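Tokico Drawstring Bin Liners, Light Duty

Sold by Hetthorpe Janitorial Supply
Pack of 100 or case of 3,000
Listing reviewed Jan 28, 2023

We have carried the Tokico liner for a while now, and we are still not as excited about it as the label is. The label says "extreme strength." It is a thin bag for office trash. If you buy it for office trash you will probably be happy with it. If you buy it for a kitchen or a workshop, please read the rest of this page first.

What it's for

Paper, wrappers, packaging, paper towels, the usual things that end up under a desk or beside a copier. It fits most small and medium round bins with enough left over to fold down over the rim. Square bins are more of a gamble. The opening is cut for a round rim, and on a square one the corners pull tight while the sides sag.

What it's not for

Coffee grounds, food scraps in any quantity, broken glass, anything with staples sticking out of it. The maker's sheet lists "light food waste" as an approved use. We take that to mean an apple core. Noura Zein in our returns department handles the complaints on this product and nearly all of them are about leaks at the bottom seam after somebody poured out a drink.

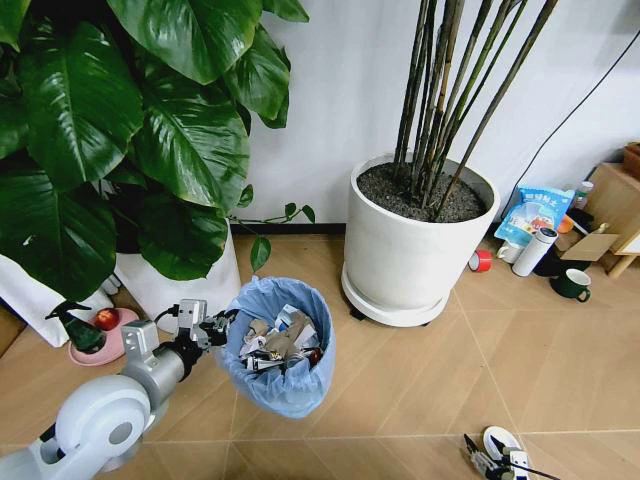

The drawstring is the other weak point. It holds fine on a bag of dry paper. On a heavier bag the tape can pull through the hem, usually on the side away from the knot, and then you are carrying the thing from underneath. Lift by the neck of the bag and treat the string as a way to close it.

About the "odor shield"

Tokico charges a bit more for a version with a scent built into the plastic. We stocked it last November and dropped it. It smelled strongly of something like laundry on the first day and of nothing much by the third, and we couldn't find anyone on staff who thought the bin smelled better for it. We can special-order it if you want it. We would spend the money on changing the bag more often.

About the "reduced plastic" claim

The current liner uses less plastic than the old one. That's easy to believe, as you can feel the difference between your fingers. Whether it saves anything depends on how many people in your building start using two at a time. Ask your cleaning crew before you order a case.

How it compares

Rildale Standard: Thicker, costs more, no drawstring. Better bottom seam. If leaks are your problem, buy this one.

Bataineh Roll Liner: Cheaper by the bag. Perforations don't always tear cleanly, so expect to lose a few from every roll.

Ordering

The pack of 100 is the sensible way to try them. Wissam Sabbagh on our sales desk will send 3 loose samples at no charge to any business account, and we would like you to test them in your own bins before ordering more. Case pricing starts at one full case. Buildings with 300 or more bins should call for a quote, as the price on the website will be too high.

Returns

Unopened packs and cases only. Opened cases can be returned if the seams are faulty from the factory. Bags that split under heavy loads don't count.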